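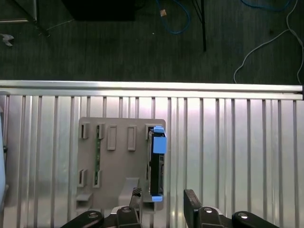 Senga Rankin says a drive in its caddy wants somewhere flat to sit and nothing else, and she's right, most of the drives I've killed were killed by a wobbly stack of magazines. She wrote in after the last page on cables and asked could I do one on drives. So. Drive tips, quick ones, kettle's on.

Before you touch anything

Back up first. Boring. Do it. If the drive is already clicking, stop reading, switch it off and leave it off. Every extra minute of spinning is a minute you may not get back.

Shut down properly, pull the mains lead, hold the power button in for a few seconds. Then wait. A platter drive keeps turning a little while after the power goes and it doesn't like being tipped while it does. I count to 31. Used to be thirty, then Khalil Yammine told me I count too fast.

Label before you pull. Masking tape and a biro. Bay number, date, what's on it in two words. "Photos old" will do. Two identical drives on a bench with no labels is how I lost a Sunday.

Where to work

Something flat and solid that doesn't bounce. Not the bed. Not the sofa arm. Kitchen table is fine if it's dry and crumb free and the cat is elsewhere.

A holder is better than bare table. A bit of plastic with a raised edge, a shallow tray, an offcut with a recess in it, anything that stops the drive sliding when you lean on a screwdriver. If your bench top is metal keep the circuit board side off it — bare board on bare metal plus a live cable is the end of the drive.

I had a ribbed metal worktop for a while. Good: doesn't burn, wipes clean, doesn't flex. Bad: every tiny screw finds a groove and runs along it. Lay a tea towel along the back if you've got the same. Or a magnet in a jar lid, but keep that well away from anything you're fond of.

Carpet

Half of us work over carpet. Static is the worry. Touch something metal and earthed before you pick the drive up, and again if you've wandered off for tea. Cotton not fleece. No socks shuffling about. A wrist strap is a few quid and lasts years, clip it to bare metal and not to paint.

Dark carpet eats black screws. Torch flat on the floor, look along the beam, they throw a shadow. A stocking over the hoover nozzle also works, screw gets stuck on the nylon insted of going up the pipe.

And pick up your bits as you go. Foil, scraps of paper, cable ties, the little bags. Foil especially, anything that conducts and crumples has no business near a circuit board.

Getting a drive into a caddy

Caddies vary. Some have screws, some have pegs that press in, some have plastic tabs you squeeze. Tips for all of them:

Dry fit first. Put it in loose, see which way round the connector goes. Connector to the back nearly always.

Start all the screws before tightening any. Two turns each, then go round. If you tighten one fully the last hole never lines up.

Finger tight and a nudge. They're small threads going into soft metal.

Plastic tabs get brittle. If it's an old one warm it in your hands for a minute before you bend it. Not the oven, Georges Awwad, I know you read this.

Colour of the tabs means whatever the maker wanted it to mean. On some it's release here, on others it's just a colour. Check the leaflet before you decide it's a code.

Never force. If it stops halfway, pull it out and look. Nine times in ten it's a peg not seated on one side. The tenth it's upside down.

Slide in slow, last bit firm. You want to feel the connector take it.

Hold it by the sides. Not the board underneath, and don't press on the lid. Lids look tough, they aren't very.

Cables on the floor

You don't need to rewire the room. Just a few minutes.

Network cable wants gentle loops. No tight bends, no kinks, nothing heavy stood on it. If it's gone stiff and curly, unplug both ends, lay it out straight overnight and it'll relax a fair bit.

Loose ends: put a cap on or tape a bit of card over. Plugs left lying about on carpet fill with fluff and the clip snaps off the first time somebody steps on it. Sandwich bag and an elastic band is enough.

Thin white cables all look the same. Tag both ends. Bread bag tags are perfect, write on them in permanant pen.

Keep cables away from the feet of stands and tables. They wander. You move the table two inches to get the hoover past and there's a leg sat on your network lead for six months and you're blaming the router.

Hook and loop ties, not zip ties, for anything you'll change again. You will change it again.

Storing the spares

Antistatic bag, then something padded, then a box with a lid. Not bubble wrap straight on the drive. Noura Masri uses biscuit tins lined with foam and they stack beautifully, though you do get visitors opening them in hope.

Dry cupboard, steady temperature. Loft is out, too hot in July and freezing after. Garage is out. Bottom of a wardrobe is good.

Let a cold drive come up to room temperature in its bag before you plug it in. Few hours. Condensation is real.

Spin up the spares now and then, twice a year if you remember. Copy something off. A backup you've never read from is a guess.

Write the size on the outside. I've a box that just says 1000 and I was convinced for ages it was a price.

Getting rid

Wipe it with proper software before it leaves the house, deleting the files isn't wiping. If it's dead and you can't wipe it, take it somewhere that shreds. Clesbridge tip takes them at the small electricals cage, but they go in the cage as they are, so do your wiping first.

Keep the caddy! People bin the caddy with the drive every time and then need one. Same for the screws, tape them to the caddy in a little bag.

Bits from the postbag

Evaristo Morelli: an old egg box for screws, one cup per stage, work backwards to put it together. Yes. Been doing this for years and pinched it from somebody, possibly him.

Khalil again: take a phone photo before you unplug anything. Yes, and then another one from the side, the first is always blurry or has your thumb in.

Somebody from Skirkach, no name, asking can you clean the contacts with vinegar. No. Isopropyl, cotton bud, barely damp, let it dry right off. Vinegar is for the kettle.

Noura wants to know about labels that don't go gummy. Masking tape goes gummy after a couple of years, the paper sort of parcel label on string doesn't but it flaps about. I use tape and redo it when I do the twice yearly spin up. If anyone's got better send it in.

Next page is limescale, get your shower heads ready.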